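Pinças de mão e o desgaste que ninguém orçamenta

Comparação de três conjuntos de dedos para recolha de demonstrações com peças planas e brilhantes

Texto: Lempi Kuusisto
26 de abril de 2021

A escolha de uma garra para manipulação de vidro fino costuma começar pela força de aperto e pelo curso. Na oficina da Hanmont, em Pundton, começou pela borracha. A empresa monta e repara painéis de pequenos dispositivos e procura, desde o ano passado, automatizar a passagem das peças entre o suporte de inspeção e a bandeja de saída. Antes de comprar um segundo braço, a equipa decidiu comparar as extremidades com uma pinça de mão equipada com câmara. O operador executa a tarefa, a câmara regista o que os dedos veem e o mesmo par de dedos passa depois para o braço.

O ensaio decorreu em fevereiro e somou 2.821 preensões, repartidas por três conjuntos. O primeiro, fornecido pela Mac an tSaoi, tem dedos rígidos e almofadas de borracha substituíveis. O segundo, da Ulus, usa dedos flexíveis de estrutura nervurada, que se deformam em torno da peça. O terceiro foi impresso na própria oficina, com a geometria do primeiro e uma película fina de silicone colada na face de contacto.

A tarefa

Cada ciclo tem quatro passos: aproximar, fechar sobre os bordos do painel, levantar e pousar. O painel fica inclinado no suporte e a folga disponível para os dedos é curta. A dificuldade está no ângulo de entrada. Se o dedo entra demasiado paralelo à mesa, a almofada toca primeiro na base do suporte. Se entra demasiado a pique, o contacto faz-se apenas com a aresta da borracha, e a pressão concentra-se numa linha.

O critério de falha foi definido antes do início. Contou como falha qualquer preensão em que o painel rodasse durante a subida, saísse do suporte sem ficar seguro ou tivesse de ser corrigido com a outra mão. Riscos no vidro não entraram na contagem, dado que os painéis usados no ensaio eram refugo e já vinham marcados.

Borracha contra estrutura flexível

Os dedos da Ulus tiveram o melhor comportamento nas primeiras sessões. A deformação compensa erros de alinhamento e o operador pode fechar a pinça sem grande cuidado com a orientação. O problema surgiu na largada. A estrutura devolve energia ao abrir e o painel desloca-se ligeiramente sobre o apoio. Para uma bandeja com alvéolos largos, o desvio é tolerável. Para o suporte de inspeção da Hanmont, obriga a uma correção posterior.

Os dedos impressos na oficina são os mais baratos e os mais fáceis de modificar. A película de silicone, porém, descolou pelos cantos em dois dos pares, e a adesão ao vidro variou com a limpeza da face. A equipa retirou este conjunto da comparação ao fim de 708 preensões.

Restou o conjunto rígido. A largada é limpa, a posição final repete-se bem e a troca de almofadas faz-se sem desmontar o dedo. Em contrapartida, a borracha gasta-se, e o desgaste aparece primeiro na parte superior da almofada. No par mais usado, a almofada direita abriu um rasgo irregular ao longo da face de cima e perdeu material junto a um canto, enquanto o corpo do dedo, com os insertos roscados de latão, continua em serviço.

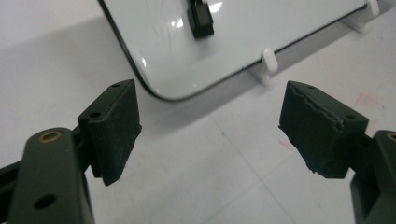
O que a câmara regista

A câmara montada na pinça tem os dois dedos permanentemente no campo de visão. A opção é deliberada: o modelo treinado com estas gravações usa a abertura entre as almofadas como referência de escala, e qualquer alteração no aspeto delas entra nos dados. Uma almofada nova e uma almofada rasgada são, para a rede, duas imagens diferentes da mesma ferramenta.

A equipa testou o efeito de forma direta. Treinou uma primeira política só com gravações feitas com almofadas novas e executou-a no braço com almofadas gastas. O braço passou a fechar tarde, com a peça mais próxima da base do dedo. Uma segunda política, treinada com gravações de todo o período de uso, não mostrou esse atraso. A recomendação interna passou a ser a de misturar sessões com pares em estados distintos e anotar, em cada sessão, qual o par montado.

Os reflexos são o outro ponto sensível. Uma superfície brilhante devolve a luz do teto, e a posição do brilho muda com o movimento da mão. Baixar a exposição ajuda a preservar o contorno do painel, mas escurece os dedos e reduz a textura visível na borracha. A Hanmont fixou a exposição num valor intermédio e desligou o ajuste automático, que introduzia saltos de luminosidade a meio da aproximação. O balanço de brancos foi igualmente bloqueado.

Controlador e latência

O controlador do braço recebe a abertura desejada e a posição do punho, e interpola entre os pontos. Nos primeiros testes, a abertura e a posição chegavam por canais separados, sem carimbo temporal comum, e o fecho ocorria desfasado do movimento. A correção consistiu em gravar ambos os sinais com o relógio da câmara e reamostrá-los antes do treino. Com os dedos da Ulus, o desfasamento quase não se notava, absorvido pela flexão. Com os dedos rígidos, traduzia-se em empurrões no painel.

Esta diferença tem consequências para quem compara garras. Um dedo flexível esconde erros de sincronização que um dedo rígido expõe, e um ensaio feito só com o primeiro pode aprovar um controlador mal afinado.

Escolha e manutenção

A Hanmont ficou com os dedos da Mac an tSaoi para o posto de inspeção e reservou os da Ulus para a embalagem. As almofadas passam a ser trocadas a cada 400 preensões, aos pares, mesmo que só uma apresente danos. A troca de um só lado altera o ponto de contacto e desloca o painel em relação ao eixo da pinça.

Está previsto um novo ensaio com uma borracha mais dura e o bordo superior chanfrado, mantendo o mesmo suporte e a mesma exposição. As gravações com as almofadas rasgadas ficam no conjunto de treino.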